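4. Oiling the Board

1. Wipe the surface with a damp cloth and leave it overnight.
2. Pour a small amount of Undell oil onto a lint-free rag.
3. Rub along the grain. Do the end grain last — it soaks up more.
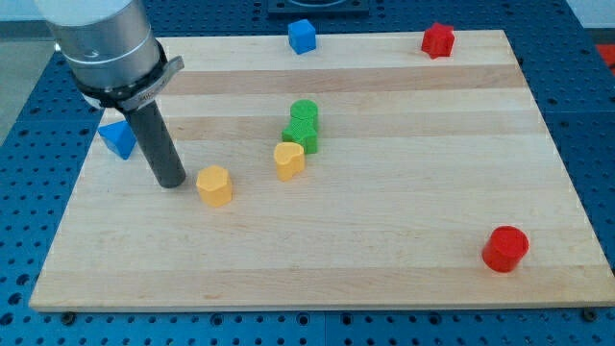 4. Wait 40 minutes, then wipe off the excess.
5. Apply a second coat the same way.

Note: Let the oil cure for 3 days before use.

CAUTION: Oily rags can catch fire on their own. Lay them flat outdoors to dry before throwing them away.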